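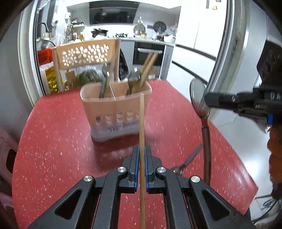
Figure 1. Chopstick held upright between the blue finger pads, utensil caddy behind.

Flusotis Project: Why Did Our Grip Log Lie?
Student report, 26/09/2022

We spent August teaching our sorting software, Pellard, to tell a good grip from a bad one, and it was the most fun any of us has had in a lab course! Then we found the fault. Out of 4,000 logged grips, 1,253 were marked "closed on object" when the fingers had stopped short or the utensil had already slid out.

Thin things were the worst. A chopstick barely changes the finger gap, so the log read almost the same with it or without it. We had set the closing threshold once, on the first day, and never touched it again (our mistake, and a great one to learn from).

Spoons failed in a different way. A long handle pulls to one side, the pads twist a little, and the reading drifts for about 10 seconds before settling. 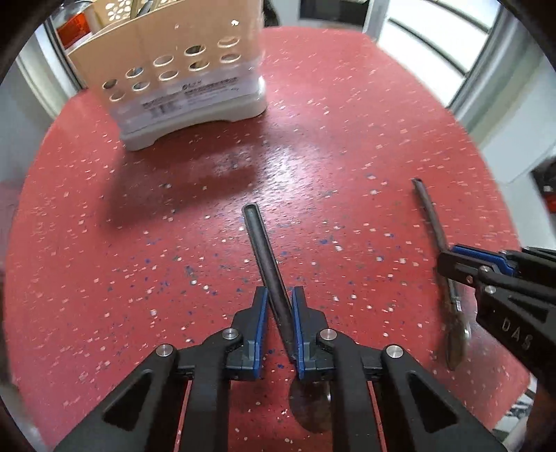

Zarnum wrote back after reading our draft that we should stop trusting finger gap alone and zero the sensor before every session, even if it feels slow. Makris disagreed on the second point and wanted it done every 500 grips.

We are trying both, and the spoon runs come first.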